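Otetti kitchen-task kit: progress report to the Drastudo small grants fund

Prepared by Patricio Escobar
Period covered: up to the end of August

Where we are

We asked Drastudo for money to find out whether the Otetti kit is worth recommending to small teaching workshops that want two-armed tabletop work without building everything from scratch. Eight weeks in, I'm very pleased with how much we have learned, and more than once I have stayed late just to see one more run.

The kit is sold by Mandoteck. It comes as software, a task book and a set of licences, and you bring your own pair of arms. Ours stand on square plates along one edge of the bench, with the two pendants on the side table opposite. Getting both arms talking to the Otetti software took two days, one of which went on a network setting that the manual puts in an appendix. I have written to Mandoteck asking them to move it to page one.

The bench is covered in brown paper and marked out in blue tape, as the task book suggests. I doubted the tape at first and now I'd hate to be without it. When we reset between runs, anyone can put a bowl back in the right square without a ruler.

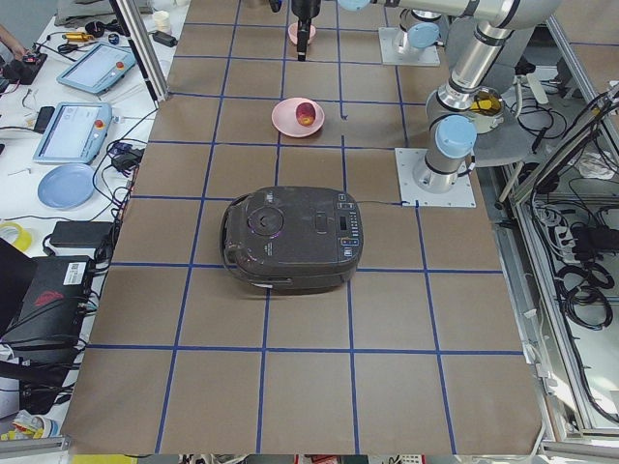 What we have tested

The task book is built round ordinary kitchen things, and we began with the fruit tasks: an apple, a plate, a bowl, and instructions to move one to the other. We planned 200 recorded runs for this period and finished all of them (hooray!). The full grant target is 2,000, and now that resets are quick I think we will get there.

The software lets you give each arm its own part of the job or let them share it. Sharing is where the kit really shines. Each arm is told where the other one is going, and the planner slows one down when paths get close. We had to set the safe distance ourselves, and I'd like a better starting value in the next release, as the one supplied was far too cautious for a bench this size. 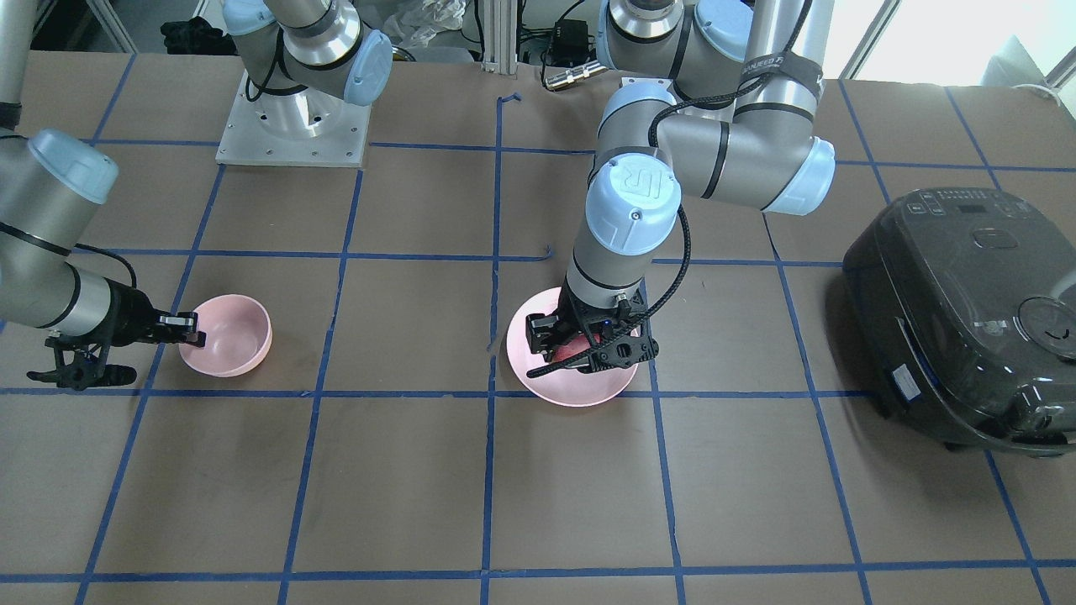
Both arms at the bench, with one gripper lowered into the larger bowl.

Bowls have been harder than plates. A gripper coming down over a plate has plenty of space, but a bowl has a rim to clear on every side, and a small error in height matters a great deal more. The Otetti approach setting helps a lot here: you teach the height once for each dish and the kit keeps it. We use the same dishes all the time so that results can be compared.

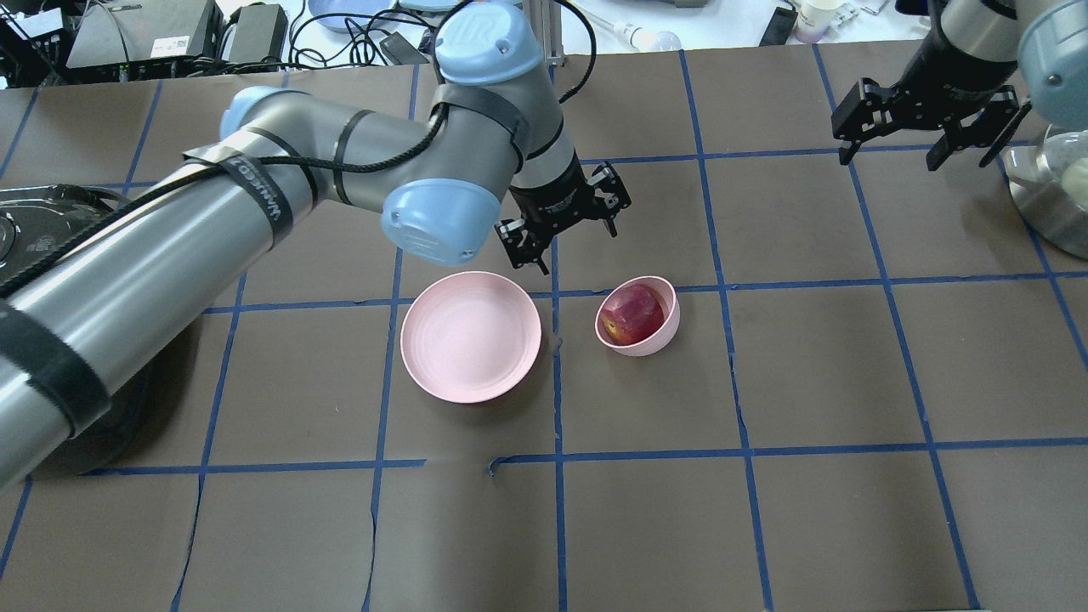 Apple in the small bowl, empty plate alongside.

Grippers and spares

Šimko supplied the spare finger pads, and they arrived within the week. We have changed one set so far. The cable straps on the arms need checking each morning, and that check is now on the start-up sheet by the door.

Money

Spending is in line with the budget. The pads came in slightly cheaper than quoted, and I would like to put the difference towards more dishes of different depths, if Drastudo agrees.

Next period

We will move on to the rice cooker tasks, starting with the lid release. I also want to run the fruit tasks with 8 new starting layouts, all written down in advance, to see how well the taught heights carry over. Mandoteck has promised an update to the planner before then, and we will repeat a batch of the earlier runs on it so that the old and new versions can be set side by side.

Run logs and the start-up sheet are available on request.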